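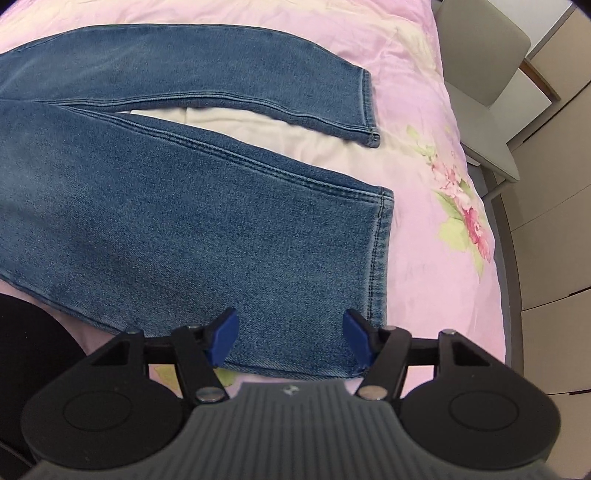 The woman who runs the Bramwell mending shop in Prukby does not believe in clothes that last for ever, and she is tired of being told about them. I went to see her on a Wednesday, expecting to hear that we should all buy less and buy better. She wasn't having it.

"Buy better than what?" she said. "People come in with a pair of jeans that cost them a week's food and the seat has gone in the same place as the cheap ones. Cloth rubs against cloth and it wears. The price doesn't come into it as much as they'd like."

I put it to her that this was bad for business. Surely the well-off customer with the costly trousers is the one who pays for mending? She shrugged. Most of her work is hems and zips, and the people who bring them are not, she says, thinking about the planet. They are thinking about a wedding on Saturday, or a child who has grown.

Norkov, the clothing chain with a branch at the top of the hill, now offers a repair promise on everything it sells. She took some of that work for two years and then gave it up. The garments had to be posted to a depot, looked at, posted back to her, mended and posted again. "I had a button to sew on that had travelled around 700 miles," she said. "A button!" When I asked Norkov how many items it mends in a year compared with how many it sells, I was sent a page about its values.
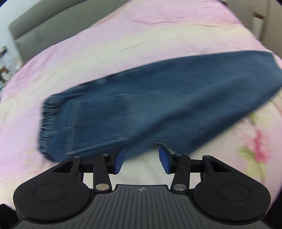
What can be saved

I had my doubts about her side of the story too. Mending is often talked of as if it were free, and it isn't. A proper patch on a worn knee takes her most of an hour, and she charges for it. For plenty of families in Prukby a new pair costs less.

"I know that," she said. "I tell them so. If the cloth has gone thin all over, I send them home. You can't stitch to nothing." She is just as blunt about Brernura, the wash additive that is supposed to make fibres stronger. She tried it on her own bedding and on a bag of scraps, and could see no difference in either. She still has most of the bottle.

What does help, in her view, is dull: washing less often, closing zips first, and bringing a split seam in while it is small. I asked for proof. She had none, only years of looking at holes, and she was cross with me for asking. I think it was a fair question all the same.

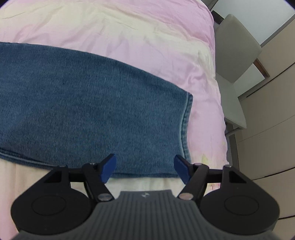
Her harshest words were for labels. The bigger the badge on the outside, she says, the less anyone has bothered with the seams, and I would not take that as a law of nature. But I do see what puts her off. The small grey logo on the ribbed body of the gripper is plain enough, raised a little and only a shade lighter than what surrounds it, and she would happily see clothes marked with that much restraint. Instead she spends part of each week unpicking large stitched badges for people who have gone off them.

She wants the council to spend 400 pounds on evening classes in hand sewing, and has asked twice. I wondered how many would come after the first month. "Some," she said, and went back to her hem.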